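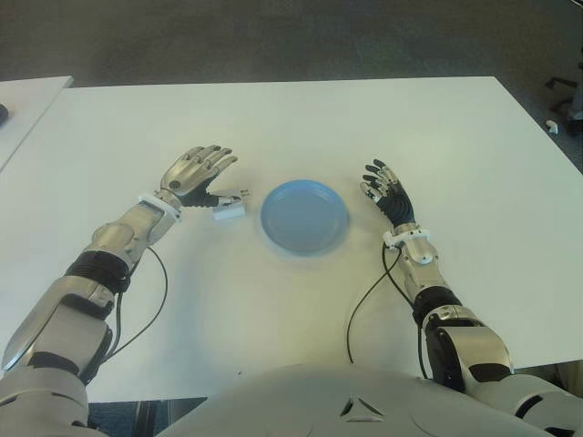
A light-blue plate on a white table, between the hands of a humanoid robot.

Rural broadband is being sold on the wrong number

July 21, 2022

Every leaflet that comes through a door in Uter this summer has a large number on it. Drollix offers 1000 megabits a second. Forsberg offers 400 and a free router. Neither leaflet says how long an engineer takes to arrive when the line goes dead.

I think that second figure matters more, and the regulator should make every provider print it next to the speed.

Few homes need 1000 megabits. A household with two people on video calls and a child watching films will struggle to use a tenth of it. The same household is in real trouble after a day with no service at all, particularly now that the landline runs over the same cable and mobile signal in the valley is poor.

Last October a cabinet on the Ornar road flooded and we were without a connection for 9 days. The package we paid for was described as ultrafast. Compensation came as a credit on the next bill, and it didn't cover the mobile data I had bought to keep working.

Providers will say repair times vary too much to publish. Train companies publish their delays, and those vary as well. An average for each exchange area, updated every quarter, would do.

There are 3820 premises due to be connected in the next phase of the scheme, much of it with public money. The contracts haven't been signed yet. A repair standard could still be written into them, with payments large enough that missing it costs more than sending a van.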